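Help Desk > Clubs and Competitions > Robot Simulation

Search this site Go Advanced search

Two-arm sim: one gripper keeps stalling at the plate

Print this page E-mail this page

Question from Fletcher Tamihana, 7th April

I help with the robotics club at Vedport and we entered the Cloteline table-clearing event, simulated class. There are two arms on a wooden table with a plate, a box, a can and a pear among other things. The right arm is no trouble and picks up the can nearly every time. The left arm is supposed to take the plate. It comes up to the rim and then either stops short or pushes the plate along the table. We have tried 18 runs with different start poses. The students wrote the controller in Stoica and the scene loads with the default friction. Is this a friction setting or are we approaching it wrong? Our round is in May.

Answer 1

Turn the friction up. Ours was too low last year and everything slid. If that doesn't do it, reinstall.

Answer 2 from Kimutai Obura

I would leave friction alone until you have checked two other things.

First, the order of the task. If anything overlaps the plate, the arm is trying to move both. Have the right arm clear the box before the left arm goes near the plate - the rules I have seen don't fix an order, but read yours.

Second, the approach. A flat plate is hard to grab from the side with two fingers. Tilt the wrist so that one finger can get under the rim, and close slowly. We set our step limit to 2000 because the slow close used up most of the old one, which was 709.

Also print the contact forces for the left gripper only. If you see a force before the fingers start to close, your target point is too low and you are hitting the plate or the table. Raise it a little and run again with the same seed, or you won't know what changed.

Reply from Fletcher Tamihana

Thanks. There was a force at step 1210, before the close, so the target is too low. We had not looked at the box at all. The students are rewriting the order now and I have put our current layout at the end. 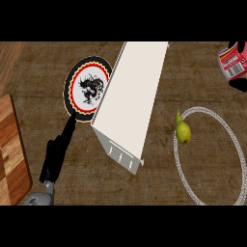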